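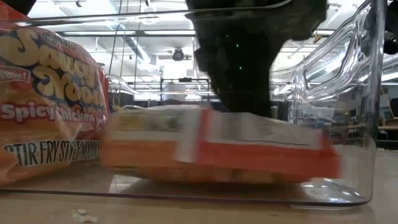 According to Cremilda Damasceno, the question of whether a machine can put away the groceries is really a question about packaging, and stiff cartons were solved years before anything that crinkles.

**Grocery bin handling** is the robotic task of placing packaged food into an open container or lifting it out again. It is treated as a partial test of household ability, alongside folding laundry and loading a dishwasher.

## Difficulty

Cardboard boxes have flat faces and predictable corners. Plastic noodle packages wrinkle, and their shiny surfaces throw back light. A clear bin adds a second problem - its walls show up mostly as reflections, so depth sensors may misjudge the rim or miss a side altogether. Items standing close together also leave little room for a gripper's fingers.

## Trials

The Pedness trial used 14 grocery items over 319 attempts. Mixed loads failed more often than single-item loads, and 31 attempts were stopped by an operator. The later Rezende trial kept the items but changed the bin colour to grey.

## Status

Warehouse systems handle known cartons at useful speeds. Home use remains at the research stage, and unpacking a full shop into a pantry still needs a person nearby.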